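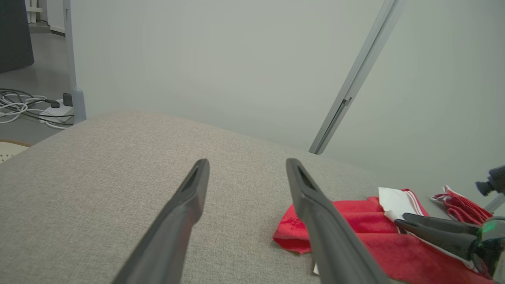
Wrist camera view, two-arm cell, red cloth on the table.

Software Engineer, Motion Planning and Control (two-arm manipulation)

Posted Jul 12, 2018 by Markar Engineering

Markar develops control software for paired robot arms that handle cloth and other soft goods. We have an opening at our Ostevlow office for an engineer to work on Dikance, our in-house planning and execution stack.

The work
You will own the planner that schedules both arms in a shared workspace, including collision checks between grippers. The control loop runs at 200 Hz; the current replanning budget is 22 ms and is often missed when the cloth is folded over itself. Perception is handled by a separate group -- you will consume their grasp candidates and report back on bad ones. Part of the job is tooling: log replay, regression runs, and a test set of 600 recorded grasps that needs better labels.

Requirements
Solid C++ and working Python. At least 2 years on real arm hardware. Familiarity with inverse kinematics and trajectory optimization. Experience with camera calibration is useful but not required.

To apply
Send a resume and one code sample to the hiring desk, reference Baptista. The position starts in April. Remote work is not available for this role.

Filed under: Careers > Robotics Software

Contact | Copyright 2018 Markar | Back to top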